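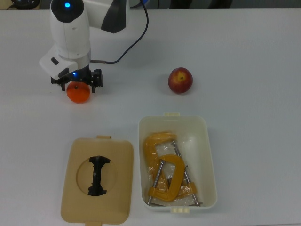

Grimivel Community Workshop: Prop & Pantry Table Club

Gallery: The Odds and Ends Table

Welcome back to our little corner of the site! If you're new, we're the bunch who meet upstairs from the tool library and spend our evenings putting everyday things next to each other on a plain white table. Some of us draw them, some of us paint them, and a couple of us only come for the snacks (you know who you are). I look after the gallery, which mostly means I pick the picture and then talk too much underneath it.

The theme for December was "kitchen meets toolbox." Everybody was asked to bring one thing you could eat and one thing from a drawer in the garage, and I was a bit nervous about it, because the last time we left a theme that open we ended up with 21 teaspoons. This time the table came together so nicely!

Notes on the picture

The little orange fruit. My favorite. We had a long discussion over whether it should be listed as a tangerine or a mandarin and I have put "small citrus" on the sheet to keep the peace. It's so bright against the white that it pulls your eye over straight away, and if you look closely you can see the dimples in the skin and the tiny dark spot where the stem was. Those dimples are a pain in pencil. Try a blunt crayon first and save the fine work for the shadow.

The red apple. Always good to have one on the table. Red next to orange sounds like it ought to clash, but with all that pale tabletop to sit on, they get along fine. A few of our newer members started with the apple and stayed with it the whole evening, and their sheets were some of the best on the wall.

The yellow C-clamps. Two of them, in the open cream tub, and I love them. Drawing a C-clamp is much harder than you'd think! There's the curve of the body, then the screw has to line up with the other jaw, and if you get that wrong the whole thing looks like a bent banana. My tip is to draw the gap first, the empty bit in the middle, and then build the clamp around it.

The cream container and its tan lid. I know, I know, it's a plastic tub. But the tub and the lid are two different shades, and matching them took me longer than everything else put together. I mixed a warm white with a touch of yellow ochre for the tub, then the same again with a dab of brown for the lid. The lid is lying face up beside it, so you get a nice flat shape to rest your eyes on after all the fiddly clamp business.

The tabletop. Gray or white? We call it white, but when you sit down to paint it you find out how much gray is in there. The light comes down very evenly, so the shadows are soft, and the one under the fruit is a lovely example. Please don't go in with black. Pretty much any dark you need can be made from blue and brown.

If you'd like to draw along at home

Open the picture as large as your screen will let you and give yourself 70 minutes, the same as we get upstairs between setting out and sweeping up. We used the 400-sheet pads from the Clumik order (there are loads left, help yourselves) and the soft Celtura crayons, which smudge if you so much as breathe on them but have a really good orange. Ordinary printer paper works too. I did my first go on the back of a water bill.

You don't have to draw every object. Pick the fruit pair, or only the tub and clamps, and do it twice.

Where to find us

Room 116, up the back stairs of the Ghumman Building. Doors open at 6:30 in the evening and we start setting the table as soon as the kettle is on. The clamps come from the tool library, so if you brought one home in your bag by mistake, please drop it back at the front desk. Same goes for the tub lids, we're always short of those.

Next month's theme is "round things and their boxes." Bring one of each, label the bottom with masking tape, and no more teaspoons please!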